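4.2 What changed on the folding line

The second site we studied, the linen service run by Nugroho, had the shortest history with automation and the strongest opinions about it. Before February, every shirt and sheet there was sorted, shaken out and folded by hand. By the time of our visits, part of that work had moved to a new kind of task: showing a machine how folding is done. Staff handle cloth with hand-held grippers in a practice room set up like a small laundry, and the motions are used to train the arm controller, which the workers call Zidus.

We were struck by how quickly people took this up. A worker who has folded for years knows things about cloth that she has never had to say out loud – where to pinch, when to let the weight of the fabric do the job, how far a sleeve will travel. With a gripper in hand, those habits become visible, and people began to talk about them with real pleasure. In our 119 interview excerpts, talk about technique comes up again and again, often in the middle of an answer about something else.
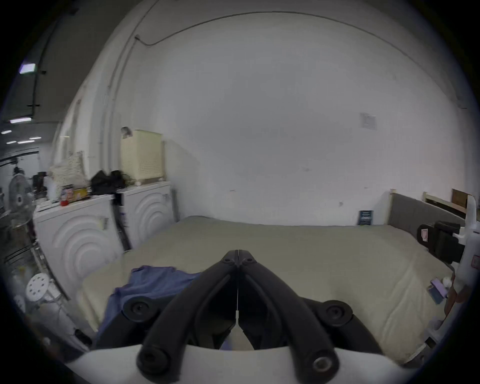

Figure 2. Practice room at the linen service, with bed, washing machines, a hand-held gripper and, at right, part of a robotic arm.

Lilla Juhász put it differently: the folding was never the part of the job that hurt, it was the lifting, and she would like to see the arms sent there first. Several of her coworkers agreed. We take this seriously. The tasks chosen for automation at this site were picked by the engineering team, and the people on the floor would have picked others. When we asked them to rank their daily tasks by strain, carrying wet loads came first and folding came close to last.

There is good news in the same answers, though. Workers who took part in the demonstrations reported more say in how their shift was planned, and they began correcting one another's grips in a way that new hires found very useful. Two of them rewrote the folding guide, which had not been touched in years.
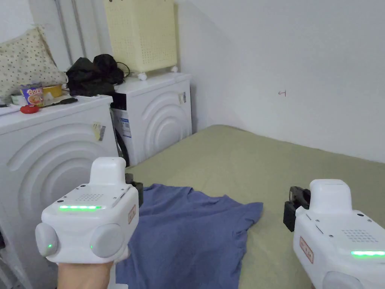
The new guide starts from the garment as it comes to hand, crumpled and turned any which way, and leaves the finished fold for last. That order came straight out of the demonstration work. It is a lovely example of a training method for machines feeding back into training for people, and we did not see it at the Grirkier site, where demonstrations were recorded by outside staff.

Pay is the open question. Demonstration hours were paid at the normal rate, and many felt that teaching deserved more – a point we return to in Section 5.

Comments (3)

nostamura_reader: Great section. Did the ranking by strain include night shift? Ours would put sorting much higher.

T. in Ohio: We went through this at a uniform plant. The guide got better for us too, but the pay never moved.

foldedcorner: Would love to read the new folding guide if the authors can share it!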